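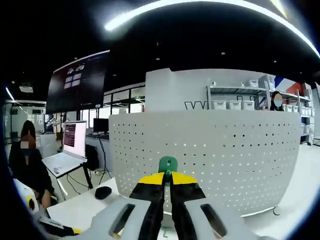
Looking after framed prints at home

17th April, by Yolanda Ferreira

Hang prints out of direct sun, and keep them off the wall above a radiator. An outside wall can be damp, so put cork pads behind the bottom corners to let air through.

Dust the frame with a dry, soft brush. For the glass, spray the cloth and never the glass itself, or liquid will creep under the edge and stain the mount.

Check the cord every October. Replace it if it has frayed, and use two hooks for anything over 5 kg.

Prints in store should lie flat between sheets of acid-free tissue. Don't use newspaper. Stack no more than 7 together, with the largest at the bottom.

Last updated by Troels Norðdahl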